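Idotdale Treks
Pre-departure inspection, Tukden route (11 walking days)
Inspection date: 01/05/2019
Checked by: Gualtiero Dal Bello
Read and agreed by: Delphine Pennington

Each point is marked OK, OK WITH COMMENT, or NOT OK. A point with NOT OK must be closed before the group leaves the road. I write the comments in full sentences, so the guide who was not present can understand them also.

1. TENTS AND CAMP

1.1 Sleeping tents put up and looked at in daylight: OK WITH COMMENT
Comment: One zip of the inner door is stiff. I have cleaned it with the small brush and it closes, but slowly. Please do not pull it with force at night.

1.2 Pegs, long type for sand and short type for stony ground: OK

1.3 Mess tent, poles and joints: NOT OK
Comment: One joint has a crack the length of my thumbnail. It was already written down in January and it was not changed. Spare joint to be taken from the Storketow store. Delphine will bring it herself.

1.4 Toilet tent and spade: OK

2. STOVES AND FUEL

2.1 Hoses bent by hand and checked for cracks: OK

2.2 Leak test with soapy water, every connection: OK WITH COMMENT
Comment: The washer on the second stove was dry and hard. I have put a new one and made the test again, no bubbles.

2.3 Fuel stored apart from food on the pack animals: OK
Comment: The blue straps are for fuel only. Last season they were mixed.

2.4 Cooking place not inside any sleeping tent, also in bad weather: explained to cook, OK

3. FOOD AND PACKING TABLE

3.1 Packing surface cleaned before food is put on it: OK

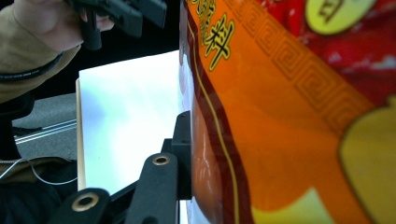 Section 3. White board, gripper held in the hand.

3.2 Day food divided per person and per day: OK WITH COMMENT
Comment: For the two days over the pass I ask for 400 grams more of dry food in each kitchen bag. The walkers eat little at the high camp but they are very hungry on the way down.

3.3 Allergy list compared with the labels: OK WITH COMMENT
Comment: When the guide cannot read the language of a label, the item stays out of the bag of the person with allergy. It is not enough that it looks like something we know.

3.4 Seals of small packets checked: OK
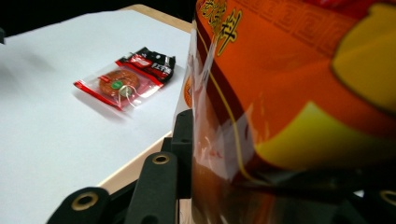 Section 3. Orange snack bag and small sealed packet.

3.5 Rubbish bags, strong type: OK
Comment: All rubbish comes back to the road. We do not bury it.

4. WATER

4.1 Filters pumped and flow compared with the card: OK

4.2 Purifying tablets, expiry date read: OK

4.3 Water points on the route confirmed with herders: OK WITH COMMENT
Comment: The spring below Tukden is low. The guide must fill everything at the river the evening before, even if the walkers complain of the weight.

5. MEDICAL AND COMMUNICATION

5.1 First aid box opened and compared with list: OK WITH COMMENT
Comment: Blister plasters were few, now refilled. The scissors are in the lid pocket.

5.2 Satellite phone, test call made outdoors: OK
Comment: The call was answered at the Breathnach office. The credit is 271 minutes.

5.3 Radio batteries charged, spare set in warm pocket at night: OK

5.4 Evacuation plan read aloud by both guides: OK
Comment: Below 2000 metres the vehicle can reach us by the old track. Higher than this we carry or we use a horse, and the guide must count this time in his decision.

6. ANIMALS AND LOADS

6.1 Saddles and blankets, no sores under them: OK

6.2 Loads weighed and balanced left and right: OK WITH COMMENT
Comment: The brown mare carries only the light kitchen bags. Her owner has asked this and I agree with him.

OPEN POINTS
1.3 Mess tent joint. Responsible: Delphine Pennington. To be closed before departure.
4.3 Spring below Tukden. Responsible: lead guide. To be reported by radio on arrival.

Copy of this sheet to the lead guide, the cook and the Breathnach office.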